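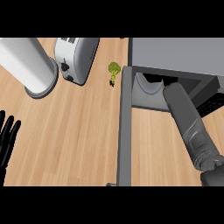
Según Milan Bakker, lo mejor de Storkent es que se aprende a manejar en una tarde y lo peor es que uno ya no quiere volver a probar nada directamente en el robot de verdad. La frase, que dejó en el foro de usuarios y que muchos han repetido después con cariño, resume bastante bien la fama de este entorno de simulación para manipulación doméstica.

Storkent es un paquete comercial de cocinas virtuales desarrollado por la firma Roltis y pensado para ensayar tareas caseras con uno o dos brazos robóticos antes de llevarlas a un laboratorio. Se distribuye por suscripción, en una edición básica y otra para centros de enseñanza, y funciona en un ordenador de sobremesa con una tarjeta gráfica corriente (aunque, como suele pasar con estas cosas, agradece mucho una buena).

Origen y nombre

El proyecto nació dentro de Roltis con el nombre provisional de Azar, por la manera en que el programa recolocaba los objetos al empezar cada ensayo. El nombre se abandonó antes de la venta al público, pero sobrevive en el menú «modo Azar», que los usuarios más antiguos siguen defendiendo con mucho entusiasmo. La versión 4, publicada en marzo de 2025, es la más extendida y la que se describe en este artículo.

Contenido

La biblioteca incluye 127 objetos, desde tostadoras y electrodomésticos con puerta hasta pequeñas piezas con aspecto de verdura, y 63 tareas ya preparadas. Cada tarea trae su posición inicial, su criterio de éxito y unas notas breves, escritas en un tono amable que se agradece cuando uno lleva ya un buen rato repitiendo lo mismo. Se puede trabajar con una pinza de dos dedos o con otras manos del catálogo, y los brazos se dirigen con mando, con teclado o mediante un programa propio.

Las tareas de puertas son las más comentadas. El brazo tiene que acercarse a la esquina del aparato, meter un dedo junto al borde y cerrar lo justo, y ahí se nota enseguida si el cálculo de contactos está bien hecho o si las piezas se atraviesan unas a otras.

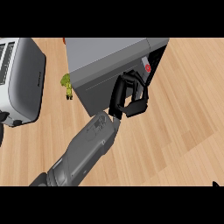 Recepción

La acogida ha sido buena en general, sobre todo en la enseñanza, donde se valora que una clase entera pueda practicar sin hacer cola delante de un único brazo. Las críticas más habituales se refieren a la documentación en español, que llegó tarde y todavía tiene páginas a medio traducir, y al precio de la edición básica, que incluye solo 3 licencias. También se compara a menudo con Vorneck, un competidor más rápido en el cálculo, aunque con menos objetos y un editor de tareas bastante más árido.

87 veces compartido · 12 comentarios

Artículos relacionados
Vorneck (simulador)
Roltis
Pinza de dos dedos
Manipulación con dos brazos
Modo Azar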